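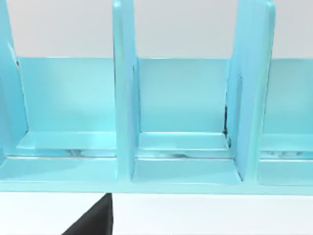
3.2 Catch records and effort

Catch data were taken from angler logbooks kept at two stillwaters, Nurnisbridge and Sindosbridge, between March and the close of sampling in June 2019. Each entry gave the species, fork length, bait, hook size and hours fished. Of 503 entries received, 439 were kept. The remainder lacked either a start time or a length and were dropped before analysis.

Effort was expressed in rod-hours. Anglers were allowed up to two rods, and entries that did not state the number were assigned one. Catch per unit effort (CPUE) was calculated separately for tench and common bream, then log-transformed after adding a small constant to handle blank sessions. Fish recorded only as "bream" were treated as common bream at Sindosbridge, where silver bream have not been reported, and left unassigned at Nurnisbridge.

Water temperature at a depth of 1 m was included as a fixed effect and angler identity as a random effect. The layout follows Figure 2 of Arnaud's earlier logbook study, with bait type collapsed into particle and paste. Sessions that ran past midnight were assigned to the date on which they began. Night sessions were more common at Sindosbridge, and time of day was therefore fitted within site. Residuals were checked by plotting them against rod-hours for each water.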